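Notebook, shared bench book, December
Open day at Worent, written up the same evening and added to the next morning

I meant to keep this to half a page and I can already tell it won't be. Zarmeena asked for something the rest of the group could read over coffee, so this is for everybody, and the parts only I care about are mixed in with the parts you might care about. Sorry in advance.

We got to the Worent building a little after nine. There were pastries. I mention the pastries first because Karim will if I don't — he had two before we'd found the coat rack, and then he got into a long talk with one of the front desk people about whether cardamom belongs in a bun. (It does. We were all agreed on that by the end.) The visitor badges were the stick-on kind that fall off a wool sweater the second you sit down, so by ten half the crowd was nameless, which made it easier to talk to people, I thought.

The morning was on the ground floor. They had four stations set up, and you drifted from one to the next as you liked. I went to the Skirkilau cell first, as I'd read their write-up on the train and had a list of questions as long as my arm. It's a single arm over a short conveyor, sorting small parts into trays, and the person running it was kind enough to stop it and let me look under the cover. Things I wrote down while standing there:

The cable comes in from above through a split sleeve, not along the arm. They said the old routing wore through at the elbow. Ours goes along the arm. Check our elbow!
Emergency stop on both sides of the belt, at hip height. Ours is on one side and you have to lean.
They log every missed pick with a short clip and look through them at the end of the week. 30 clips is the most they'll sit through in one go, and after that people stop paying attention. I believe it.
Light curtain bracket is homemade and very nice. I have a sketch on the next page, for whoever has time to bend one.

The second station was Tusside, the rolling cart that carries totes between shelves. I'm fond of carts, I can't help it. This one had a good trick at the door: it slows down well ahead and plays a soft two-note chime, and the people who work there have stopped jumping when it comes around the corner. The tote limit was on a card taped to the side and I didn't copy it. If anyone needs it, Zarmeena took a picture of the card, or said she did.

I got stuck at Tusside for a long time with a retired machinist who'd come with his granddaughter. He wanted to know why the wheels were so small, and I didn't know, and the person from Worent half knew, so the three of us got down on the carpet and looked. We decided it was the height of the deck. The granddaughter had by then ridden the elevator up and down with Karim, who was "looking for the restroom."

Lunch was soup and bread. Lentil. Very good, a bit short on salt. We sat with two teachers from a vocational school who bring their students every year, and they had plenty to say about which demonstrations hold a room of seventeen-year-olds and which don't. Anything behind glass loses them. Anything they can hold keeps them for an hour. I have one teacher's address on the back of my badge, which is stuck to the inside cover of this book, so please leave it there until I've written to her.

After lunch came the Azar session upstairs, and that was the one Zarmeena really wanted us at, so I'll go slower.

Azar is their program for collecting grasping examples by hand. Instead of driving an arm around with a joystick, you hold the gripper yourself, with the camera on it, and do the task the way you'd do it, and the recording gets used for training later. We've all read about this kind of setup, and we've talked about building one for two summers now, but I hadn't had one in my hand before. I was surprised by how quickly you stop thinking about it. The first few minutes you're clumsy and you keep trying to use your other hand. Then your wrist takes over and you're simply picking things up in a slightly awkward way, like wearing ski mittens.

They started us on easy things and moved along to film and bags. The young man leading it (soft voice, very patient, I didn't catch his name on account of the badge problem) said bags are what they get asked about most by visitors from packing and warehousing. The target for this batch is 400 recordings of bag handling, all with the same tools but as many different hands as they can get. Visitors' hands count too, if you sign the form. We all signed the form.

What I took away from the talk, before the hands-on part:

Go in low and slow, and close when the tips are at the film and not before. Most people close early. I closed early every time until I was told.
Take a small pinch. A big mouthful of film slides out, and a small fold at the edge tends to stay.
Don't tidy the bag between tries. They want it to lie however it falls, and they'd like you to resist patting it flat. Karim found this painful.
Keep the background honest. Whatever is on the table stays on the table.
Say out loud if you bumped something, so it goes in the notes for that recording.

On that second point I asked how small is small, and got a shrug and a smile, and then a better answer, which was to watch the tips and aim to have just a bit of film between them along the seam. I've been turning that over ever since. With our two-finger gripper we've always set the opening wide and swept in, and I think we've been making life hard for ourselves with anything thin.
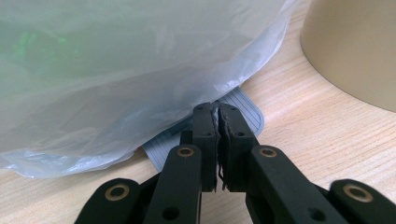
The other thing I'd been wrong about is the fingers themselves. I'd assumed you would need something sticky or rubbery on the tips for plastic film, and I had a whole speech ready on the subject, which I was not asked to give. The ones I looked at were plain black blocks with fastener holes in them, two to a finger, so changing the tips for another shape ought to be a quick job at the bench. I'd like us to copy that idea whatever else we do. Our present fingers are glued, and we all know whose decision that was (mine).

I also like the brass bushings in the linkage. Ours run plastic on plastic and you can feel it in the handle by the end of an afternoon, a sort of gritty drag. Bushings are cheap, and there's a drawer of them left over from the turntable job that might be the right size. I'll measure before I promise anything.

We each had a turn of twenty minutes or so, and Zarmeena was far and away the best of us. She has small, careful hands and doesn't hurry, and the soft-voiced young man asked if she'd like to stay the week. Karim was the fastest and had to be slowed down. I was somewhere in the middle, and my thumb is sore as I write this, in the pad, from squeezing harder than there was any need to. Worth knowing for when we plan our own sessions: people should swap well before they think they're tired.

The numbers talk at the end of the afternoon was shorter than I wanted. The full Azar set stood at 1201 recordings as of this month, all objects together, and every one gets watched by a person before it's kept. I asked who does the watching and several hands went up around the room, rather wearily. There's a lesson there for us about not collecting more than we can look at. Zarmeena wants to talk about that at our next meeting and I'd rather she led it, as she took proper notes and I was mostly rubbing my thumb.

We left when it was getting dark. Karim wrapped a last bun in a napkin for the train and then, to his credit, split it three ways.

Next morning, with tea:

Looked at our elbow. There is a shiny spot on the cable jacket where it rubs. Not through yet, but I've put a turn of tape on it and a note on the arm. Please don't run the long reach program until the sleeve comes.

Measured the leftover bushings. They're a hair too big on the outside for the printed links as drawn, so either I open up the holes in the model or we buy the next size down. I'm leaning toward opening the holes, as I have to reprint the links anyway after what happened with the drill press. Karim, if you have the latest version of that file on your laptop, could you put it in the shared folder? The one in there is from spring.

Zarmeena wrote to Worent to thank them and asked whether we could come back for a half day with our own gripper and try it beside theirs on the same bags. No answer yet. If it's a yes, we need the fingers un-glued first, so I'm going to start on that after lunch. Heat gun is booked out to me until four. The solvent is nearly gone and I've put a new can on the order sheet.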